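家で受けるテスト勉強、机まわりの小ワザまとめ

英語の資格試験とか大学院の入試とか、家で勉強してる人向けのメモ。参考書の選びかたは別ページで。机と道具と、あと台所の話ちょっと。急いで書いてるので順番てきとう。

・タイマーはスマホ以外で。
キッチンタイマー最強。35分で鳴らす、立つ、水飲む、戻る。スマホだと鳴った瞬間に通知見て終わり。うちのはJonentの磁石つき、冷蔵庫から借りっぱなし。夕飯の時だけ返す。

・単語カードは輪ゴムで束ねない。
夏を越すとゴムが溶けてカードにくっつく。去年それで一束だめにした。穴あけてリング。リングが錆びるのがいやなら麻ひもでもOK。

・カードは100枚で一束。
それ以上は厚くてめくれない。今の手持ちは1,503枚、靴の箱に立てて入れてる。仕切りは牛乳パックを切ったやつ。よく洗って、よく乾かす。生乾きだとにおう、ほんとに。 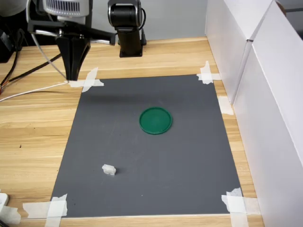 ・消しゴムのかすは小さいほうきで。
手で払うと紙に黒くのびる。製菓用のハケの古いのでも代用できる。粉ふるい用に使ってたやつ、毛が抜けてきたら机に異動。ただし台所には戻さないこと。

・シャーペンの芯、詰まったら。
先の部品をはずして細い針金でつつく。クリップのばしたのだと太すぎるかも。それでだめなら先だけぬるま湯につけて、しっかり乾かしてから組む。力まかせに押すと中で折れてよけいめんどう。

・模試の紙は洗濯バサミで立てる。
2個で上をはさんで、本立てに引っかけるだけ。目線が上がって首が楽。Mancusoの書見台も買ったけど、重い本用だなあれは。ぺらぺらの紙だと後ろに倒れる。返品しそこねて今は料理本のせてる。

・飲み物はフタつき。
経験者は語る。解答用紙に麦茶こぼしたら、こすらず上からキッチンペーパーを重ねて押さえる。半乾きで別の紙にはさんで重し、一晩。波打ちはほぼ取れる。コーヒーはむり、色が残る。書き写したほうがはやい。

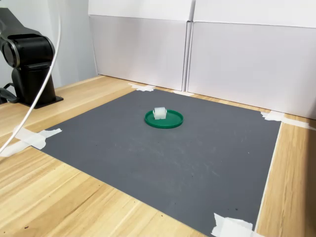
・本番前に、線の始末。
オンラインの模試や面接の練習をする人は特に。充電器、イヤホン、スタンド、全部つなぐと足もとがえらいことに。まず全部抜く。で、要るやつだけ戻す。上から垂らす線は、写真の白いケーブルみたいにゆるい弧を描くくらいの余裕があると差し口に負担がかからない。ぴんと張ると根もとから傷む。かといって長すぎると肘がひっかかるので、余りは机の裏でまとめる。結ぶのはパンの袋をとめるやつで十分。きつく巻かない。

・線にはラベル。
マスキングテープを旗みたいに折って、油性ペンで書く。「ノート」だけだとあとで紙のノートかパソコンかわからんくなるので、ちゃんと機種まで。

・マスキングテープのはがし残り。
ドライヤーの弱でちょっと温めてゆっくり。ベタベタは消しゴムでこする。それでも残ったら台所用洗剤を薄めて布につけて拭き、水拭き、から拭き。ニスの机は目立たないところで試してから。Skisikのシールはがしも使ったことあるけど、においが強くて窓あけっぱなしになった。冬はおすすめしない。

・ホワイトボードの代わりにクリアファイル。
白い紙をはさんで上から書く。計算とか作文の下書きとか、消すのはティッシュで。放っておくと消えにくくなるのでその日のうちに。消えなくなったらアルコールちょっんで落ちることが多い。

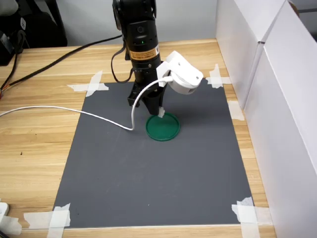 ・夜の明かりは利き手の反対がわ。
右利きなら左から。手の影が文字にかからない。スタンドの首がだんだん下がってくるのはネジのゆるみなので、月いちで締める。コンセント抜いて冷めてから。

・夜食は前もって。
おにぎりを小さめに握って冷凍。具は鮭か昆布、マヨネーズ系は冷凍むかない。ラップのままチンして手も紙も汚さず食べる。ポテチは割りばしで。あぶらの指でページさわると透けるし。

・持ち物の袋は早めに作る。
会場で受ける人。受験票、身分証、鉛筆、時計。Tadovの透明ポーチに入れて玄関のドアノブへ。うちは試験が9月だったので、汗ふきの手ぬぐいも入れた。冷房きつい部屋もあるので薄い上着も。持ちこめる物は試験ごとに違うから要項みてください。

・参考書の背が割れてきたら。
木工用ボンドを背の内がわに細く、つまようじで。はみ出たら濡れ布巾ですぐ拭く。クッキングシートをはさんで閉じて、上に辞書のせて一晩おく。無線とじの厚いのはだいたいこれで試験日までもつ。

プリントのファイルの分けかたはまた今度書きます。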